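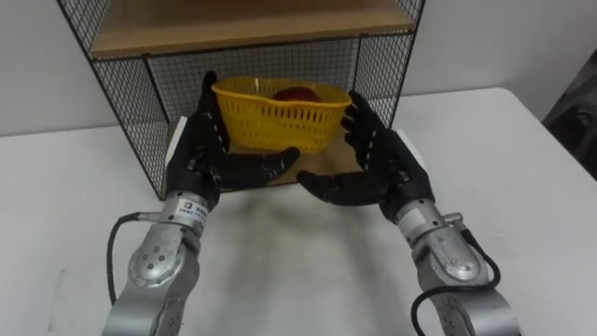 The Basket Problem

Why do we keep buying things to put our things in?

There is a drawer in my kitchen that contains nothing but lids. None of them fit anything. I know this because I spent an evening in July on the floor with every container I own, trying each lid on each tub like a very patient shoe salesman, and at the end of it I put all the lids back in the drawer. Then I went online and bought a basket for them.

The basket was yellow. I mention the color because it cost extra. The same model in white was two dollars less, and the reviews for the white one were better, but I had been reading about how a cheerful color makes you more likely to put things away. I'd like to meet the person this works on.

Home storage has become a thing people have views about. When I was growing up, my mother had one laundry basket, one bread box and a cookie tin full of buttons, and I never heard her call it a system. Now you can take a class. I took one. It was held in the back of a housewares store called Gadolden, it cost $55, and it lasted long enough for me to eat four of the free mints and regret the fourth.

The teacher was Pilar Benítez, who has been organizing other people's closets for 11 years and has the calm of somebody who has seen the inside of a lot of hall cupboards. She began by asking us to write down what we hoped to store. Most of the class wrote things like "craft supplies" and "pet stuff." I wrote "lids." She read it, looked at me for a while and moved on.

Benítez is a believer in the open basket on the open shelf. Her argument goes like this: a closed bin is a place where objects go to be forgotten, and a drawer is a closed bin with a handle. A plastic basket in a wire mesh shelf unit, on the other hand, keeps its contents in plain view. You see the batteries. You remember you have batteries. You don't come home from the hardware store with more batteries.

"If you have to open two things to get to it, you'll never put it back," she told us. Then she made us all say it.

I have thought about that rule more than I'd like. It explains my linen closet (door, then zippered bag), my tool box (lid, then tray, then smaller tray) and my first marriage. It also explains why the chair in my bedroom, which requires opening nothing at all, is where I keep most of my clothes.

What the class didn't dwell on is the matter of fit. A basket that goes into a shelf has to come out of it again, and this is where the home storage business and I part ways. My first wire unit, a Civeck, was black and handsome and had an opening exactly as wide as my yellow basket. In the store I took this for good luck. At home I learned that a snug basket has to be pulled dead straight or it jams, and that pulling it dead straight is a job for two hands, one at each end, with your elbows out. I have only ever wanted a rubber band badly enough to do that once.

Benítez wants a finger's width on each side and a hand's height on top. She says people will measure a shelf three times and never measure the fist that has to go into it. She also wants the basket lighter than you think. Her test is to fill it, lift it out, carry it across the room and carry it back. If you sighed at any point, take something out.

I filled mine with lids and sighed before I lifted it.

Then there's the mesh. I have a soft spot for it. It weighs little and doesn't show dust until the dust has really committed. But small feet sink into it, small bottles lean, and anything with a cord will find a hole and thread itself through out of spite. I've lost a good part of a morning to a phone charger that had woven itself into the shelf like a basket of its own. Benítez lines hers with a piece of thin cutting board, trimmed to size with kitchen scissors. I tried shelf paper, which looked nice and then slid out under the first thing I picked up, bringing the second thing with it.

The price of all this creeps up on you. After class I stayed to look around, in the way you look around a bakery after the dentist. Gadolden had a wall of Endutico baskets in every size from "earrings" to "toddler," and a display of labels you write on with a special pen that can't be used for anything else. My bill came to $111. I had brought nothing to the store that needed storing and I left with six things, all of them hollow.

I stacked them in the hall, where they stayed for a while, one inside the other. I'll say this for empty baskets: they nest beautifully. It's the filling that ruins them.

My neighbor, whose last name is Herrera and whose garage is so clean that he keeps a rug in it, came by to return a ladder and took a look at the pile. He asked what they were for. I explained about visibility and the two-openings rule. He nodded and said he used shoe boxes. He writes on the end of the box with a marker. I asked what he did when the contents changed, and he said they didn't change, they were screws.

I've since made some progress. The tight Civeck went on the table by the back door, minus one side panel, and now the yellow basket slides in and out of it with a knuckle's room to spare. It holds sunscreen, dog bags, a flashlight and the mail I'm afraid of. I can see all of it from across the kitchen, as promised, which has done a lot for the flashlight and very little for the mail.

The special pen is in there too. So is the receipt for the class, which I meant to send back with a form for a discount on the advanced course, "Beyond the Basket." Benítez teaches it twice a year and I'm told she gets into hooks.

As for the lids, I threw out most of them and kept the ones that looked as though they might belong to something nice. They're back in the drawer. There's a tub in the freezer that could match the blue one, and I'm waiting until we finish the soup.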